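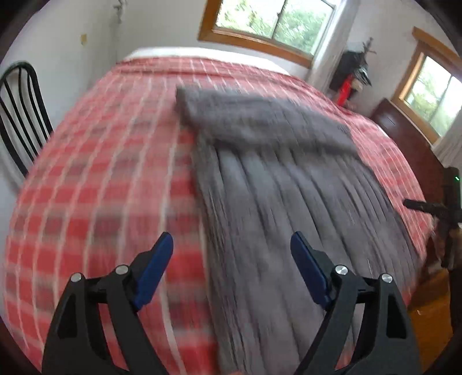
Pinza de mano Dikus para el aula (kit de dos dedos)

Referencia 386. Se vende suelta o en lote de 2 para el taller.

Os cuento primero de dónde sale, que luego me lo preguntáis todos por correo. Llevo el club de robótica de los martes y me pasé un curso entero buscando una pinza que los chavales pudieran montar, romper y volver a montar sin que me temblara la cartera. Las que encontraba eran o de juguete o de laboratorio con presupuesto europeo. Así que en noviembre nos pusimos a dibujar la nuestra, y lo que tenéis en esta página es la versión que usamos ahora en clase, con las mejoras que fueron pidiendo los alumnos (y alguna que pedí yo, que también tengo derecho).

Qué viene en la caja

Bastidor negro ya taladrado
Dos mordazas curvas de plástico negro, con ventana
Dos almohadillas azules
Tornillos plateados para las articulaciones, más unos cuantos de repuesto
Empuñadura con gatillo
Llave Allen y hoja de montaje en castellano

El soporte de cámara Istex no está incluido. Se atornilla encima de la empuñadura y lo tenéis en la sección de accesorios.

Para qué la usamos nosotros

El proyecto estrella del club se llama Trekis y va de tela: mantas, toallas, camisetas, todo lo que se arruga. Cada pareja se lleva la pinza, elige una tarea de casa y la repite muchas veces, grabándola entera. Doblar una manta sobre la cama parece una tontería hasta que lo intentas con dos dedos de plástico... ¡yo el primer día tardé una eternidad! Luego en clase repasamos las grabaciones, discutimos por dónde conviene agarrar y sacamos de ahí los ejemplos con los que entrenamos el brazo del aula.

Lo que más se aprende, para mi gusto, es a mirar las propias manos. Un alumno que lleva toda la vida haciendo la cama de repente tiene que decidir si pellizca el borde o la arruga, y eso da para una tarde de conversación estupenda.

Montaje

Con un grupo de secundaria calculad 2 sesiones. En la primera se montan las mordazas y en la segunda el gatillo y el ajuste. No apretéis los tornillos de las articulaciones hasta el fondo: un cuarto de vuelta atrás y la pinza se mueve suave. Las almohadillas van a presión, con la cara estriada hacia dentro. Si alguna baila, una gotita de pegamento de contacto y listo.

Cosas que conviene saber

La pinza suelta cuesta 36 euros, IVA incluido. Si sois un centro educativo, escribidme antes de comprar y os preparo la factura como os la pida secretaría, que ya me conozco el percal.

Con tela gruesa va muy bien. Con sábanas finas patina un poco, sobre todo si las almohadillas tienen polvo; pasadles un trapo húmedo y dejadlas secar. Para objetos pesados no la recomiendo, las mordazas flexan y acabáis con un plástico blanquecino y un alumno disgustado.

¿Zurdos? Sin problema, el gatillo se puede montar por los dos lados.

¿Sirve para el brazo Sutanto? Las mordazas sí, con la placa adaptadora. La empuñadura no, claro.

Las almohadillas de repuesto se piden aparte, por parejas. De momento solo las tengo en azul. Me han pedido verdes varias veces y estoy en ello.

Los pedidos los preparo los viernes por la tarde, después de clase.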